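발표자 노트: 분해 작업 시연 데이터, 어떻게 모았나
2018년 2월 28일 / 발표 25분, 질문 10분

슬라이드 1. 제목
인사하고 바로 시작. 소속 소개는 한 문장으로 끝낸다. 공동 작업자 이름은 여기서 말한다. 수집 절차는 Hayley Wainwright, 기록 소프트웨어는 Damian Kwiatkowski가 맡았다. 두 사람 모두 오늘은 오지 못했으니 세부 질문은 메일로 받겠다고 안내.
오늘 이야기는 학습 모델의 성능 발표가 아니라는 점을 먼저 밝힌다. 모델 결과는 뒤에서 한 장만 나온다. 나머지는 전부 예시를 모으는 과정에 관한 내용이다.

슬라이드 2. 왜 중고 컴퓨터 분해인가
조립 쪽은 부품 위치가 정해져 있고 지그도 있다. 분해는 들어오는 물건마다 상태가 다르다. 나사가 빠져 있기도 하고, 케이블이 엉뚱한 자리로 지나가기도 하고, 누가 이미 부품 몇 개를 빼 간 경우도 많다. 규칙을 손으로 쓰다가 포기한 이야기를 짧게 한다. 예외 처리 파일이 본 프로그램보다 길어졌던 때가 8월이다. 그때 방향을 바꿔서 사람이 로봇을 움직여 보여 주고, 그 기록으로 학습시키기로 했다.
(여기서 시간을 많이 쓰지 말 것. 2분 안에 넘어간다.)

슬라이드 3. 용어 정리
청중이 섞여 있으므로 세 단어만 맞추고 간다.
시연: 작업자가 팔을 조종해서 동작 하나를 시작부터 끝까지 해낸 기록 한 건.
동작: 메모리 빼기, 케이블 커넥터 빼기, 드라이브 캐리어 꺼내기처럼 이름을 붙일 수 있는 단위.
세션: 작업자 한 명이 본체 한 대를 두고 쉬지 않고 진행한 묶음.
논문마다 에피소드, 궤적 등으로 다르게 부르는데 오늘은 시연으로 통일한다고 말한다.

슬라이드 4. 전체 규모
지금까지 기록한 시연은 3666건. 그중 검수를 통과해 학습에 쓴 것은 3013건이다. 차이가 어디서 나오는지는 슬라이드 8에서 설명한다고 예고만 한다.
본체는 재활용 업체 Irum에서 받았다. 기종을 골라 달라고 하지 않았고 들어오는 순서대로 받았다. 그래서 같은 회사 제품이 몰린 구간이 있다. 이 편향은 질문이 나오기 전에 먼저 말하는 편이 낫다.

슬라이드 5. 조종 방식
처음에는 팔을 손으로 직접 잡고 끄는 방식을 썼다. 작업자의 손과 팔뚝이 카메라 앞을 가려서 영상 쪽이 거의 쓸모가 없었다. 그다음이 원격 조종기이고, 지금도 이 방식이다. Erkberg 조종기를 쓴다. 손목 회전이 편하고, 그리퍼 여닫기가 검지 하나로 된다.
단점도 말한다. 힘이 손에 전달되지 않는다. 커넥터가 걸렸는지 빠지고 있는지를 화면으로만 판단해야 한다. 숙련자도 첫 세션은 느리다. 신규 작업자는 연습용 보드로 이틀을 보낸 뒤에 실제 기록을 시작한다.
데모 영상은 여기서 틀지 않는다. 지난번에 소리가 안 나와서 흐름이 끊겼다.

슬라이드 6. 카메라와 동기화
고정 카메라와 손목 카메라를 같이 기록한다. 관절 각도, 그리퍼 개폐량, 영상의 시각이 서로 어긋나면 그 시연은 버린다. 초반에 시계가 따로 돌아서 한 주 분량을 통째로 버린 적이 있다. 지금은 Fevent라는 내부 도구가 세션 시작 때 시각 차이를 재고, 기준을 넘으면 기록 버튼 자체가 눌리지 않는다. Damian이 만들었고 공개 일정은 아직 없다.
조명 이야기: 작업대가 금속이라 반사가 있다. 덮개를 깔아 볼까 했지만 실제 현장 작업대도 금속이다. 반사가 있는 그대로 기록하기로 했다. 대신 노출은 세션 안에서 고정한다. 자동 노출로 두면 팔이 들어올 때마다 밝기가 출렁인다.

슬라이드 7. 작업 장면
사진을 띄우고 10초 정도 말없이 둔다. 그다음 아래 순서로. 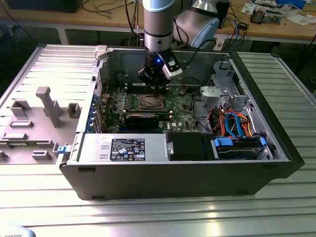
사진 1. 옆으로 눕힌 데스크톱 본체와 메모리 슬롯 바로 위에 놓인 그리퍼.

먼저 그리퍼 위치를 짚는다. 메모리 동작은 이렇게 슬롯 위쪽에서 접근한다. 접근 각도가 조금만 틀어져도 손가락이 옆 부품에 닿는다. 작업자에게는 슬롯 위에서 한 번 멈추고 손목을 맞춘 다음 내려가라고 안내한다. 모델도 이 멈춤을 따라 배웠고, 나중에 빼려고 해도 잘 빠지지 않았다.
CPU 소켓 쪽에는 방열판이 없다. 방열판이 있는 본체와 없는 본체는 목록에서 따로 표시한다. 팔이 지나갈 수 있는 길이 달라지기 때문이다.
오른쪽 케이블을 짚는다. 파란 SATA 케이블과 주황, 빨강, 노랑 전원선이 얽혀 있다. 우리가 가진 자료에서 가장 어려운 부분이다. 딱딱한 부품은 자세를 숫자로 적을 수 있는데 케이블은 그게 안 된다. 색이 도움이 되느냐는 질문이 자주 나온다. 영상에서 구분은 되지만 기종마다 색이 다르니 색에 기대지 않게 학습 때 색을 흔들어 준다고 답한다.
옆판은 본체 왼쪽에 눕혀 놓았다. 옆판 분리는 이번 동작 목록에 없다. 넣지 않은 이유를 물으면 기종별 걸쇠 차이가 커서 다음 단계로 미뤘다고 답한다.

슬라이드 8. 버린 시연
탈락 사유를 많은 순서로 읽는다. 시각 어긋남, 동작 이름 잘못 붙임, 시작 자세가 기준 밖, 중간에 사람이 손으로 도와줌.
실패한 시연은 버리지 않는다. 실패라고 표시해서 따로 둔다. 이 부분을 오해하는 분들이 있어서 천천히 말한다.
검수는 2명이 따로 보고, 판정이 갈리면 Hayley가 정한다. 검수자는 자기가 조종한 시연을 볼 수 없다.

슬라이드 9. 작업자 차이
같은 동작도 사람마다 다르게 한다. 어떤 사람은 커넥터를 좌우로 흔들어 빼고 어떤 사람은 곧게 당긴다. 둘을 섞어 학습시켰더니 모델이 흔들다 말고 당기는 어중간한 동작을 했다. 지금은 동작마다 권장 방식을 한 장짜리 안내문으로 정해 두었다. 너무 똑같아지면 변화에 약해지니까 출발 위치와 속도는 정하지 않는다.

슬라이드 10. 모델 결과 한 장
표만 보여 준다. 메모리는 잘되고, 드라이브 캐리어는 쓸 만하고, 케이블은 아직 안 된다. 숫자를 하나하나 읽지 않는다. 시험용 본체는 Villanueva 창고에서 따로 가져온 것이고 학습 자료와 겹치지 않는다는 점은 꼭 말한다.

슬라이드 11. 다시 한다면
시작 전에 동작 목록부터 고정한다. 우리는 도중에 목록을 3번 바꿨고, 그때마다 이전 기록에 이름을 다시 붙였다.
시각 동기화 점검을 첫날부터 넣는다.
본체마다 번호표를 붙이고 분해 전후 사진을 남긴다. 초기 세션에는 어느 본체였는지 알 수 없는 기록이 있다.

슬라이드 12. 질문
예상 질문: 시뮬레이션은 왜 안 썼나. 케이블 때문이다. 딱딱한 부품에는 써 볼 계획이 있다.
예상 질문: 자료를 공개하나. Irum과 협의 중이고, 저장 장치 라벨을 가리는 작업이 먼저다.
예상 질문: 시연 한 건에 걸리는 시간. 동작별 표가 예비 슬라이드에 있으니 그걸 띄운다.
시간이 남으면 연습용 보드 사진을 보여 주고, 모자라면 슬라이드 9를 건너뛴다.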